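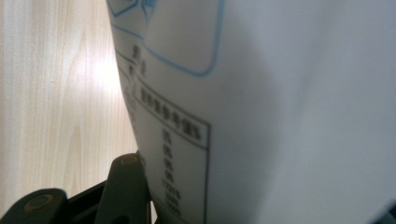
Kitchen & Home | From the newsletter

The Great Pantry Clear-Out, part one

I put this off all spring. Then in August my sister called to say she was coming to stay, and could she bring her bread stuff, and was there a shelf she could use? There was not a shelf she could use. There wasn't a shelf I could use! So I took everything out of the pantry and put it on the dining room floor, and then I stood there eating stale crackers for a while.

I'll start with the flour, because flour was the worst of it. I had three open bags of rye. I bake rye bread maybe twice a year, and every time I get the urge I assume I'm out and buy another bag. The oldest one smelled like crayons, so out it went. If you've never smelled your whole grain flours, go do it now. Good ones smell like almost nothing, a little sweet and nutty. White flour is much more forgiving and I kept all of mine.

Whole wheat and rye now live in the freezer, in zip bags with the air pushed out. I take out what I need the night before, so it's at room temperature when I mix the dough (cold flour makes my yeast sulk).

Spices next. Bronwyn Ashby wrote in back when I did the chili issue to say she dates every jar on the bottom with a grease pencil, and I remember thinking that was a bit much. Bronwyn, I take it back. I own a grease pencil now. I found a jar of ground ginger from two apartments ago, and I know that because the price sticker is from a store in a city I don't live in anymore. Whole spices I'm easy on, and my cinnamon sticks and peppercorns stayed. Ground cumin that smells like cardboard is going to taste like cardboard, and I tossed four jars of things in that condition.

Then there were the beans. I love dried beans and I buy them on trips the way other people buy magnets. They don't go bad exactly, but the old ones take forever to soften. I put the mystery beans in a pot with a pinch of baking soda, left them overnight, and simmered them most of the next afternoon. They came out fine! A little blown apart, so they became soup with an onion, a heel of parmesan and the end of a bag of frozen spinach. We ate it for three days.

Containers: I did not buy a matching set. I priced one out and it was silly money, and half my stuff wouldn't have fit anyway. I washed out every jar I'd been saving under the sink and used those, with masking tape for labels. Tall ones at the back, short ones in front, and baking things all together on the left so my sister could find them without shouting to me from the other room. She found them. She also found the chocolate chips, so those have a new home, and I'm not printing it here.

The top shelf is still a disaster. It's birthday candles, cake tins, a pasta machine I've used once, and a bag of paper cups that falls on me whenever I open the door. That's part two, and I'd love some ideas before I get there, especially for cake tins. Do you stack them? Stand them on edge like books? My mother kept hers in the oven and took them out every time she cooked, which I refuse to do.

Hit reply and tell me. I read all of them, even if I'm slow.

1,597 reads | 3 comments | Share this

You might also like

The chili issue
Soup from whatever's left
What I keep in the freezer door
Bread for people who forget about bread
Your best picnic salads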